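Grelley Retread Works Open Day

The open day started at nine on a Wednesday, a fine time if you're retired or, like me, able to tell your own workshop that you're off on "supplier research". Ellar is a couple of hours up the highway and the Grelley plant is on the far side of it, past the saleyards. The sign at the gate says VISITORS LEFT. The visitor parking is on the right.

I've been fitting retreads to farm utes and light trucks for years and had never seen one made. The trade talks about retreading the way families talk about sausages, so I was curious.

There were 48 of us, split into groups by the colour of a sticker. Mine was orange and didn't stick. We got a hi-vis vest, a pair of earplugs and a safety talk in which the word "pinch" came up a lot. Then we went in through the casing store, a long shed stacked to the roof with bald truck tyres waiting their turn. The whiteboard by the door had the morning's stock at 2752 casings. The smell is what you'd expect. I had it in my jumper until the weekend.

Inspection was the part I'd have paid for. Each casing goes on a spreader and gets turned slowly under a lamp while a bloke runs his hands around the inside. He rejected two while we watched, one for a nail hole too near the shoulder and one for a reason he wouldn't go into, beyond a look. After that comes the shearography machine, which finds the separations that fingers miss. It's made by Atanasov, it cost a great deal, and we were told so at three separate points on the tour.

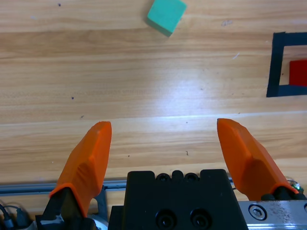
Buffing is loud and throws a steady plume of black crumb into an extractor, and the crumb gets bagged and sold for playground matting. Then the skiving and filling, done by hand with a little grinder, much like a dentist with a patient who can't complain. The new tread goes on in one strip from a roll, gets stitched down by rollers, and the whole thing is wrapped in a rubber envelope and hung on a rail for the chamber. The chamber takes some 12 tyres at a go. We weren't allowed past the yellow line, so we stood and admired a closed door for a good ten minutes.

I asked about the Nildale pattern, the chunky one we sell to the graziers, as I've had a few come back with chipped lugs. The answer was that customers run them at the wrong pressure. I've given that answer myself many times and didn't enjoy being on the other end of it. They did take down the batch number, 1231, and said they'd look into it.

Lunch was a sausage in bread under the awning. Onions extra, by which they meant you had to ask. The raffle prize was a set of four tyres in a size that fits nothing anyone there drove, and it was won by a couple who had come in on a motorbike.

Worth the drive? If you sell the things, yes. I came home with a tread depth gauge, a stubby holder and a better idea of what I'm telling people when they ask if retreads are any good. They run another one in August. Take a jacket for the casing store and park on the right.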